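Tedesco Auto, Bindton – Frequently Asked Questions

How long can I keep a test car?
Most test drives run 60 minutes. If you want to try the car on the Skunside road, ask for a longer slot when you book.

Do you take trade-ins?
Yes, in any condition. Bring the title, both keys and your service records. Our written offer is good for 7 days.

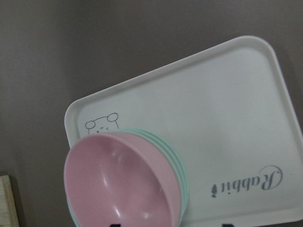 What does the used car warranty cover?
Every used car we sell comes with 3 months of coverage on the engine and transmission, and you can extend it to 12 at the time of sale. Tires, brake pads and wiper blades are not included. Loose items left in the car are not covered either, so take them out before you drop the car off for warranty work.

Can I pay part in cash?
Yes. The rest can go on a card or through a lender – we work with Omow and several local banks.

Are you open evenings?
The showroom closes at 7 p.m. Service closes an hour earlier.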